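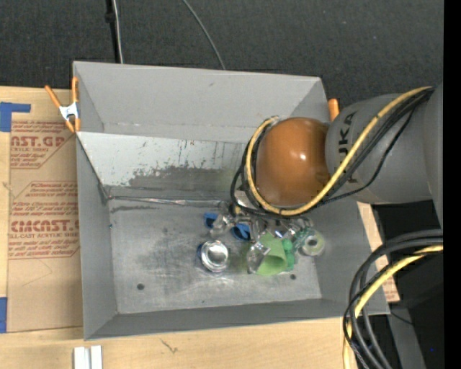

3 min read

October, bench notes, sorting corner

Big grey bin back on the light wood table this morning and I'm very pleased with it. It has had a hard life (the bottom is all clouds and scratches, and there's a dark worn patch on the sloped panel at the back that I keep trying to rub off with my sleeve) but the tall leaning sides do exactly what we want. Things slide down and stay down. After a week on the shallow trays from Godon, where everything ended up on the floor by lunch, this feels like luxury.

Today's lot is the small mixed stuff: a shiny round tin, the light green cup, a couple of blue bits, some clear pieces and the pale green ring that looks like a roll of tape. More green than I expected. I'd picked with my eyes half shut out of the Drollurer crate and still ended up with a green corner. It makes a lovely awkward group, though! The brighter green lump right up against the cup is a proper test of whether you can tell where one thing stops and the next begins, and the clear ones are worse again.

Notes on the clear pieces, as we always forget. Against the grey you mostly find them by their highlights. The crumpled-looking one between the two blues I only spotted on the second look, and I put the things in there. Jong-dae's idea is to keep at least one clear item touching something coloured in every mixed lot, so people sorting by hand get used to checking. I like it. Adding it to the sheet.

The cup is better on its side than standing. Upright it becomes a bucket and all the small things want to go and live in it, and then you are sorting a cup. Tipped over, it behaves like everything else.

Weights, for the log: whole lot came to 700 g on the Ham scale before it went in. The tin was 143 g of that, so it is pulling more than its share. Scale reads 3 g heavy at the moment, not corrected above. Chang-ho has the calibration weight in his drawer, must ask.

Floor of the bin: two dark round spots, one lower left and one lower right, as you stand at the near side. The right one is just below where the pile sits. I'd like to try a disc of the Gellodska sheet over each before we go down to the really little parts, the washers and so on. Cut them a bit oversize and tape from underneath? The crinkly strip along the back seam is a nuisance too. It shines, and if you are hunting for something clear or silvery your eye goes straight to it. A matt tape would be nicer. There is some in the cupboard behind the paint, or there was.

Tried angling the bin on the table instead of squaring it up and I'm keeping it that way. Don't straighten it please! It's easier on the wrist when you reach into the far corner, and I can get at the table on both sides of it.

To do:
matt tape over the back seam
discs for the floor, 4 of them so we have spares
calibration weight from Chang-ho
second lot from the Drollurer crate, fewer greens, maybe something in red or yellow
ask Jong-dae if he still wants the tin in or if it's too easy

Later, 15:40. Jong-dae says the tin stays. He reckons every lot should have one friendly thing in it to start on, and I'm inclined to agree. Found the matt tape, half a roll, wrong cupboard.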